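Rorach cell gets its yearly going-over
2023-01-16

The robot cell at Rorach that takes apart and rebuilds old desktop computers is back at work after its yearly service, and Chaimae Fahmy, who looks after it, is pleased as can be with how it went. She cleaned the slots in the aluminum table, checked the cables along the arm and went over all 70 bolts by hand - a slow job, but one she says she rather enjoys with the radio on.

The grey 3D-printed plate beside the computer had the most attention. Its holders and slots keep small parts, such as a green circuit card, where the gripper expects to find them, and the old plate had worn a little since October.
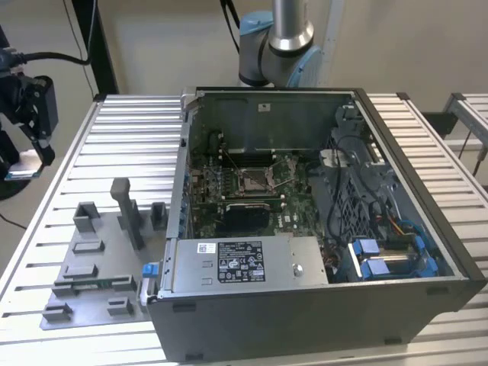
What comes next

The cell has handled 2,683 parts so far, and the Dell tower with its open CPU socket is the machine Chaimae likes best for checking positions. A second plate is being printed at Ustetti for a smaller model of computer, and she hopes to have it bolted down before the next 50 towers arrive.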